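Visit to the Gondow Wedding Fair

We went to the wedding fair at Gondow in September, mostly to look at how families there handle the older customs. Entry was 3 dollars and the hall opened at ten. There were 73 stands, more than last year according to the program.

The Dostusen stand had the longest line. They rent out embroidered sashes for the hand-tying part of the ceremony, and a couple can book a singer through them too. Ultan Noonan ran a short talk on who walks in with the bride. In the villages it is usually both parents, and the groom waits outside until he is called.

Duggan, the hall next door, had the food. A full meal for 200 guests takes two days to cook, and most families still do it at home with help from neighbors. 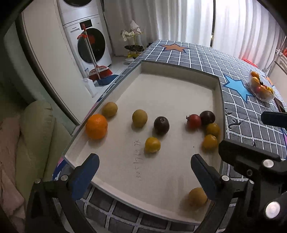
The Lomo stand dealt with invitations and printed songbooks. Prices were on the table, and samples were free to take. We left at four. Parking behind the hall fills up early, so take the bus from the station if you can.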